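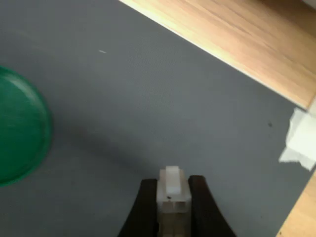 Figure 1. Small white block held in a two-fingered gripper over a gray mat.

4.2 Soft rot in stored tubers: what the crates remember

Soft rot is an old enemy of the stored potato, and most of what is written about it concerns the potato. The crate gets less attention. Growers wash it when there is time, stack it when there is not, and fill it again in the fall with clean tubers that have done nothing to deserve it. Our interest in this section is in how long the bacteria responsible can sit on a crate surface between seasons and still cause rot in a healthy tuber afterward.

We worked with the cultivar Zakance, which bruises if spoken to sharply and is therefore popular with plant pathologists. Tubers came from one field at Sindon and were held in the cold store at Zotason until use. The crates came from the same store. Their history before our arrival was described to us as "normal," a word that covered two paint colors, several repairs and one crate that had plainly been a chicken coop. That crate was left out of the analysis.

Crate slats were swabbed in March, well after the store had been emptied, and the swabs were plated on a pectate medium that pits when soft rot bacteria are growing on it. Pitting is a pleasingly blunt signal. It does not say which species has arrived, only that something has begun to eat the plate. Colonies that pitted were streaked again, checked for their ability to rot a potato slice overnight, and kept if they could.

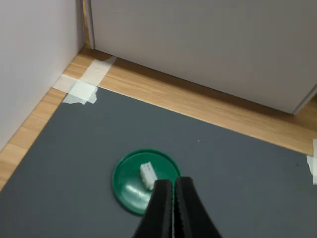 5 min read

Of the 100 slats swabbed, most gave no pitting colonies at all. The positive slats came mainly from the bottoms of crates, where soil and old tuber sap had dried into a brown crust that ordinary hosing does not shift. We had expected joints and corners to be the worst places, and had written a fairly confident paragraph saying so in our first draft. The joints were cleaner than the flat boards. We have removed the paragraph.

To test whether surviving bacteria mattered, tubers were wounded lightly and rested on positive slats, negative slats, or new lumber. They were then kept moist at room temperature for 5 days. Tubers on positive slats rotted more often than those on negative slats, and the smell made blind scoring something of a formality. A little rot also appeared on the new lumber. This is awkward but hardly a surprise, given that tubers carry soft rot bacteria in their own lenticels and need no help from a crate when conditions are warm and wet. Tuber-borne rot sets a floor under every experiment of this kind, and any claim about crates has to be made from above that floor.

Moisture did more than we gave it credit for. When the same slats were used at 80 percent relative humidity, with no free water on the tuber skin, the difference between positive and negative slats shrank to something we would not care to defend. The bacteria were presumably still there. 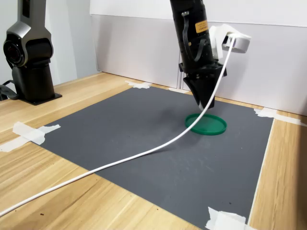

A dry store may simply leave them with nothing to do, in which case the usual advice to growers (keep air moving, avoid condensation, do not wash tubers before storage) may already be dealing with most of the crate problem without anyone having meant it to.

Washing was tried in two forms. A cold hose removed loose soil and left the crust. Scraping followed by hot water removed the crust, and with it nearly all of the pitting colonies, at a cost in labor that the store manager summed up with a short laugh. A store the size of Zotason holds some 2000 crates, and scraping each one is a job for people with fewer potatoes. Treating only the bottom boards would be cheaper, and our swabs suggest it would catch most of the trouble, though we did not test it on a full stack.

Two limits should be kept in mind. All the slats were softwood from a single store, so nothing here speaks to plastic bins. The pectate plates also miss cells that are alive but unwilling to grow, and the slats we call negative are best read as slats on which we found nothing.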